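Opening, said slowly while people find a seat. Good morning, and come a bit closer, there's room up front! Today is about the meeting table, and why tidying it is a kindness to whoever books the room after you.

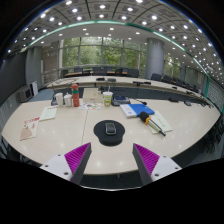 Shared tables collect things, and I love them for it. Mine at Porus once held six half-finished teas and a birthday card for Katia D'Amico. Start at the back, I always tell people, where the tall items gather, like the orange-red bottle with the green band, and work your way forward. (Pause for the tea story if they're smiling.)

Next, papers. Stack them, square the edges, and ask before you recycle anybody's notes.
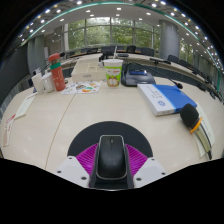 Ask twice if the notes are Brunello's, bless him, he keeps everything back to 1962.

Then the small stuff, mice and pens and so on. Give each one a home colour or a labelled tray.

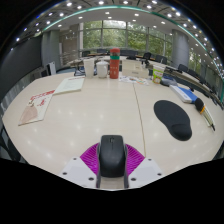 Benedetta Marras

Thank the Brustel folks for the morning tea, then take questions.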